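Riseler Counter Kit
Task training and evaluation package for single-arm kitchen manipulation

Overview
The Riseler Counter Kit is a hardware and software package for labs and product teams that want a robot arm to handle small household jobs on a normal kitchen counter. It covers opening and closing drawers, moving food items between a drawer and a tray, and working close to appliances without touching them. You supply the arm. We supply the control software, the task set, the scoring tools and the setup support.

The kit was developed by Riseler with Prerkbridge, who handle installation and training. It runs on most arms with a two-finger gripper. A list of supported controllers is sent with each quote.

Drawer tasks
Drawers are harder than they look on a spec sheet. The handle position shifts a little every time the unit is bumped, and the pull has to follow the runner or the whole box slides along the counter. Resine, our motion software, finds the handle at the start of each attempt and adjusts the pull as it goes. The task set asks for the drawer to be worked at several angles, with the groceries left in.
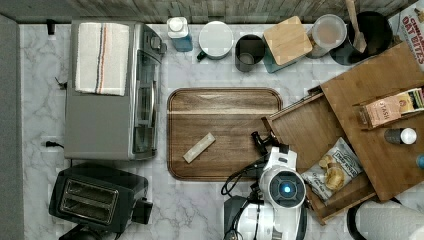
Ryota Kuroda writes that Resine was easy to install but that he would have liked the drawer tasks to ship with slower default speeds. He set his to half before the first run and left them there for 11 days. He also asked whether the force limit can be changed without restarting the controller.

It can, from version 3 on. Open the limits page, enter the new value and confirm. Slower defaults are planned for the December release — until then, half speed is a sensible place to start with any drawer that isn't fixed down.

What is included
Resine motion software, one seat per arm
Sang scoring software, unlimited seats
Task set with printed setup cards
2 days of on-site setup by Prerkbridge
Email support for the length of the license

The arm, gripper, cameras and kitchen items are not included. Buyers may use their own drawer unit. It should be a freestanding box with a handle the gripper can close on, and the drawer should run freely when pulled by hand.

Scoring
Sang logs each attempt and marks it as complete, partial or stopped. A stopped attempt is one where the force limit was reached or an operator stepped in. Results can be exported as a spreadsheet. Scores from different arms can be compared as long as the setup cards were followed.
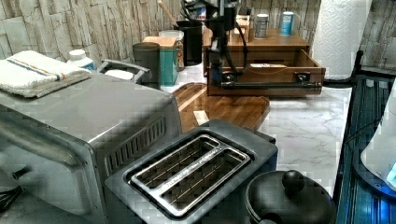

Layout matters more than most buyers expect. We recommend leaving the counter as a household would keep it and marking the starting place of each object with small pieces of tape under the base. Tall or loose items make the test more useful. Cans standing on top of the drawer unit, for instance, give the scorer something to check after every pull, and a bar handle running nearly the full width of the front lets you vary the grasp point without changing the unit. Save the layout in Sang before the first attempt.

Licensing and delivery
Licenses run for 3 years and can be moved to a replacement arm at no charge. Setup visits are booked directly with Prerkbridge once the order is confirmed. Please have the arm mounted and powered before the visit — mounting work is quoted separately.

For a quote, send us the arm model, controller version and a sketch of your counter with measurements.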